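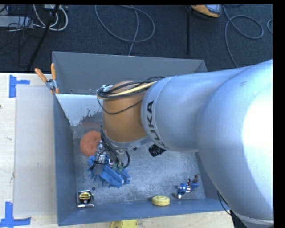

**Para:** Sheila Mellor
**De:** Reece Inskip
**Assunto:** avaliação do kit de preensão Onitz, ponto de situação
1 de dezembro de 2022

Sheila, boas notícias! O kit Onitz já está a trabalhar no nosso braço KUKA em Skoltholm e a avaliação entrou na parte de que eu mais gosto, a recolha de objetos misturados dentro da caixa metálica. Desde julho fizemos 651 tentativas, das quais 300 já com a versão nova do software, que a Tramden nos enviou sem custos adicionais.

## O que correu bem

A montagem na flange foi simples e o manual é claro (até o capítulo da calibração, que eu temia). Gostei muito da facilidade com que se trocam objetos entre séries: uma fita métrica, um esfregão redondo, um boneco articulado, uma peça de tecido azul com franjas, e o sistema aceita tudo sem pedir modelos novos. Para uma equipa pequena como a nossa, isto vale imenso.

## O que ainda falta

- Os tecidos continuam a ser o caso difícil. A garra chega bem ao sítio, mas às vezes escolhe uma dobra demasiado fina.
- Objetos baixos encostados às paredes da caixa pedem outra aproximação. A Tramden tem 3 sugestões e quero experimentá-las todas.
- Passagem das mangueiras junto ao punho: rever antes da próxima série.

## Orçamento e próximos passos

Gastámos 62% da verba aprovada, dentro do previsto. Segue-se a série comparativa com as peças de Pickering e, depois, o relatório final com a recomendação de compra. Preciso apenas da tua confirmação para prolongar o empréstimo do kit.

Reece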